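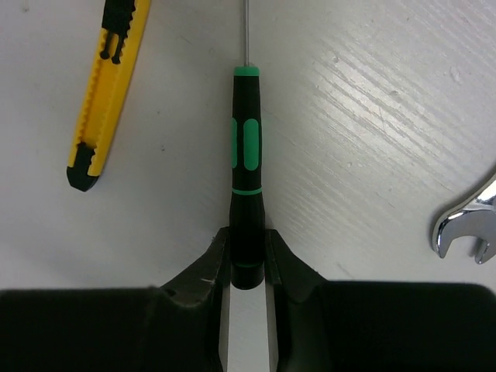
Loose hinge screw on folding reading glasses keeps backing out

Posted in Small Repairs, February 26, 2026

I have a pair of folding reading glasses that I use at work, and the screw on the left hinge will not stay in. I tighten it in the morning and by lunch the arm is flopping again. Twice now it has come all the way out. The first time I found it on my desk. The second time I spent my whole break on my knees on the carpet and found it under the chair mat.

What I have tried so far:

Tightening it as far as it will go. It holds for a few hours and then it starts to turn again. If I go any tighter the arm gets stiff and I worry about cracking the plastic next to the hinge.

Clear nail polish over the head. This lasted longer than anything else, but it flaked off and the screw was loose again before the end of the week.

Swapping it with the screw from the right hinge. The right side is fine with either screw. The left side is loose with either screw. So I think the trouble is in the hinge and the screws are both good.

The glasses are from Prarnix. They cost $28 and I know I could just buy another pair, but this one is the right strength and folds small enough for my shirt pocket, and the store no longer carries that model. I also have a cheap kit of replacement eyeglass screws, but I can't tell which size I need. They all look the same to me.

Is there a proper fix for this, or is the hinge worn out?

Posted by zemska_porch

oldbrackets

I did small repairs at a frame counter for a long time and this was the most common job that came in. Your test with swapping the screws was a good one. If both screws are loose on the left and both hold on the right, the threads in the left hinge are worn. It doesn't mean the glasses are finished.

Take a good look at the hinge first, with a magnifier if you have one. Most hinges are a set of small flat loops, called barrels, that fit between each other. The screw passes through all of them, but as a rule only the last one has threads in it. The ones above it are smooth. When you open and close the arm, the barrels rub on the screw and turn it a tiny bit each time. On a good hinge the threads grip hard enough that it doesn't matter. On a worn one the screw walks out, and folding glasses get opened and closed a lot more than regular ones.

I would try things in this order.

Clean it. Take the screw out over a white towel or a baking tray with a rim, so you can find it when it drops. Wipe the screw and clean the hole with a wooden toothpick and a little rubbing alcohol. Keep the alcohol off the lenses if they have a coating, and off the plastic too if you can. You need to get all of the old nail polish out. Dried polish in the threads keeps the screw from seating, and it may be part of your problem now.

Use a thread locker. Get the low strength kind that is sold for small screws. Don't use the high strength kind, you will not get the screw out again. Put a very small drop on the tip of a pin and touch it to the end of the screw, then drive the screw in until the arm moves with a little drag. Wipe off the extra and check the label, because some thread lockers attack certain plastics. If yours does, skip this step. Leave the glasses open overnight and don't test the arm every ten minutes.

Go up one size. If the locker doesn't hold, use a slightly thicker screw. Your kit should have sizes on the lid or on a card inside. If it doesn't, lay your old screw next to the others on white paper. You want the same length with a body that is only a hair wider. Many repair kits include self-tapping screws, which cut their own thread as they go in. Turn those slowly, back off a little if it gets tight, then go forward again.

Use a nut. If the screw goes all the way through the hinge and there is room underneath, a longer screw with a tiny nut on the bottom will not back out. It is ugly but it works — I wore a pair like that for years.

One more thing is the screwdriver. If the blade is too narrow it will chew up the slot, and then you have two problems. The tip should fill the slot nearly from side to side. Hold the hinge against the edge of a table and not in the air, and keep your other hand out of the line of the blade.

ribhinn22

Superglue. Took two seconds and mine never came loose again.

Ní Bhriain Optical (shop account)

Please don't use superglue on a hinge. It runs into the barrels and locks the arm, and the fumes can leave a white haze on the lenses that does not wipe off. We see this often and there is usually nothing we can do about the haze.

The answer from oldbrackets is sound. I would add that it is worth checking whether the arm is bent. If one arm sits higher than the other, it puts a twist on the hinge every time you fold it, and any screw will work loose. Set the glasses upside down on a flat table with the arms open. Both arms should touch the table at the same time. If one doesn't, have that looked at before you go up a screw size.

Most optical shops will replace a hinge screw for free or for a couple of dollars, even on glasses bought elsewhere. Call first and ask. If you are near our Rodard store you can bring them in and wait while it gets done.

zemska_porch

Thank you. I cleaned the hole out and got a surprising amount of polish out of it. The arms sit level on the table. The locker I have says it is not for use on plastic, so I'm going to try one of the self-tapping screws this weekend and leave the locker alone.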